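Home | News | Projects | Newsletter | Events | Contact

Teaching by hand: the cabinet and bottle work at Sakemo

19th July

6 min read | 14 shares | 3 comments

The Sakemo project at our Setville workshop has moved on to its second group of tasks. The first group was all pushing and sliding on an open table. The new group uses a small wooden cabinet with black bar handles and a handful of loose objects, and the robot is shown each task by a person at the controls.
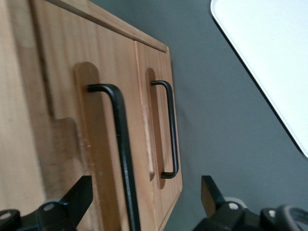
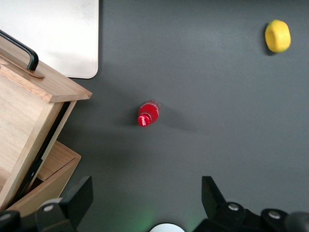

Views from the wrist camera: the cabinet handles in the first, a red bottle with a Coca-Cola cap in the second.

The method is simple to describe. An operator sits at a desk with a hand controller and moves the arm through the task from start to finish. While this goes on, the computer stores the camera pictures, the position of each joint and how far the fingers are open. One run through the task is called a demonstration. When there are enough of them, they are used to train a program that takes in the camera pictures and works out the next movement for itself.

Sakemo now has 900 demonstrations in store. The target for this stage is 1,000, and the remaining ones will be spread over the tasks that are doing worst. Of those already stored, 148 were marked as unusable and are kept apart from the main set. Most of these were dropped for recording faults, such as a camera stream that stopped before the arm did. The rest were dropped for poor handling, where the operator changed their mind halfway and the arm wandered.

Handles

Bar handles are a good subject for early work. The gap behind the bar is narrow, the fingers have to arrive at a sensible angle, and the arm must then follow the path the door wants to take. A person opening a cupboard does all of this without thinking. An operator working through a controller has to think about every part of it for the first few sessions.

The commonest fault in the early demonstrations was pulling straight back. A hinged door swings in a curve, and if the arm goes in a straight line the fingers slip along the bar or the whole cabinet moves on the table. Operators are now asked to practise the curve with recording switched off before they start a session. They are also asked to let go fully before backing away. Several early runs show the fingers opening only part of the way, and the trained program copied this faithfully, dragging the door after it.

The wrist camera is the most useful one for this part of the work. It turns and tilts with the arm, so the cabinet often appears at a steep slant. New operators tend to find this view hard to follow and look at the arm itself instead. We do not mind which they use, but the program has only the camera pictures to go on. If an operator steers by something the cameras cannot see, the program has no means of learning the same move. For this reason the last part of each operator's training is done with a screen between them and the table.

Bottles and other small things

The second part of the work deals with picking things up and putting them down somewhere else. A bottle lying on its side can be gripped well across the body and badly almost anywhere else. It can also roll if one finger touches before the other. The instruction to operators is to stop above the object, turn the wrist until the fingers are on either side, go down, and close slowly.

The pause above the object was added after the first trial at Randow. Up to then, operators had been coming in at a slant in one smooth movement, and they had become very good at it. The program did not. It had learned the speed of the approach but not the small corrections at the end, and it knocked over or pushed away a good share of what it was sent to collect. Demonstrations with the pause take longer to record. They also look clumsier, and a few visitors have remarked on this. The results after training were better, so the pause has stayed.

Start positions are changed between runs. The operator moves the object, turns it, and sometimes leaves other things on the table that have no part in the task. It is easy to fall into the habit of putting the object back in the same spot each time, and one whole session at Randow had to be repeated because of it. Operators there now work from a printed sheet of positions and tick them off.

Guiding the arm directly

Remote control is not the only way to do this. The arm can also be put into a loose mode in which a person takes hold of it and moves it by hand. This was tried for the cabinet doors and worked quite well. The person can feel the door pulling against the arm and will follow the curve without being told to. The drawback is that hands and sleeves get into the camera pictures, and they will not be there when the robot is working alone.

For now, hand guiding is used for teaching the operators. Each new operator spends their first session moving the arm through the door task directly, and then goes over to the controller. Those who have done this seem to settle more quickly, although we have not measured it.

What has and has not worked

The program trained in the spring could open a door from most starting points but often failed to close it. Closing had been recorded far less, as operators naturally thought of opening as the task and closing as tidying up. Both are now recorded as separate tasks with their own totals.

Picking up is reliable when the object is well clear of the cabinet. Close to the cabinet it is still poor. The fingers need room on both sides, and a nearby wall of wood takes that room away. Operators deal with this by nudging the object out into the open first, and a new batch of demonstrations covers the nudge as part of the job.

Changes in light remain a nuisance. The Setville bench is near a window and the Randow bench is not, and a program trained on one does worse on the other. Mixing recordings from both sites has helped. Blinds were suggested, but for the moment the plan is to record at different times of day and leave the window alone.

Next steps

The 2 sites will go on recording to the same instructions through the summer. A third bench is being set up at Tamayo and should be ready by October. It will have the same kind of arm and a different set of furniture, so that we can find out how far the handle work carries over to handles the program has never met.

The written guide for operators has been revised and is available from the project page. The changes are in the sections on letting go, on the pause before gripping, and on when to throw a run away. Operators who trained on the older guide should read the last of these in particular. A run in which the object is dropped and then picked up again should be kept and marked as a recovery. Until now many of these were deleted on the spot, and we would like to have more of them.

Members who wish to try the controls can book a place at the Setville bench through the events page. Sessions last an hour and no experience is needed. Please wear sleeves that fit closely at the wrist, and leave bags by the door.

Share this item | 3 comments

Previous item | Back to newsletter | Next item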